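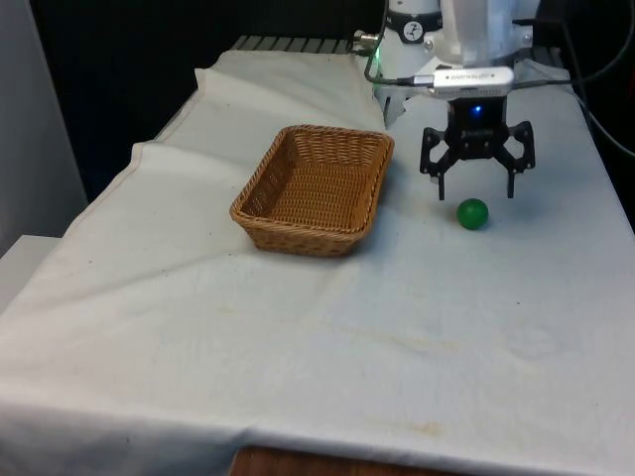 The Basket by the Door

Monday, June 10, 2019
By Chelsea Cropper

Home | Food | House & Garden | Subscribe

Dorothy Bellamy keeps a shallow wicker basket in every room of her house in Clanville. She started in January, after tripping over a ball in the hallway, and the rule is simple: anything small left on a table or the floor goes in the basket. On Sunday night it all goes back where it belongs.

"I had plastic tubs before," she says. "They had lids, so everyone put things on top of the lids."

Low sides matter more than size. A child can drop a green ball into a low basket without being asked twice, and an adult can see what's in it.
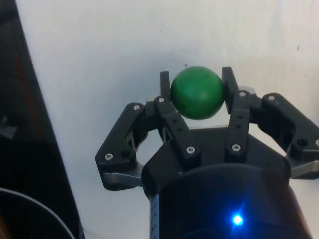
Balls are the worst of it, Bellamy says, as they roll under the couch and stay there. She allows up to five in the house and the rest live in the garage.

Wicker marks wood, so she puts an old white cloth underneath. Stains on it don't bother her.

Comments (3)

Naylor: We do this with shoes. Works until visitors come.

Bolten: Where do the batteries go?

Wirov: Our cat sleeps in ours.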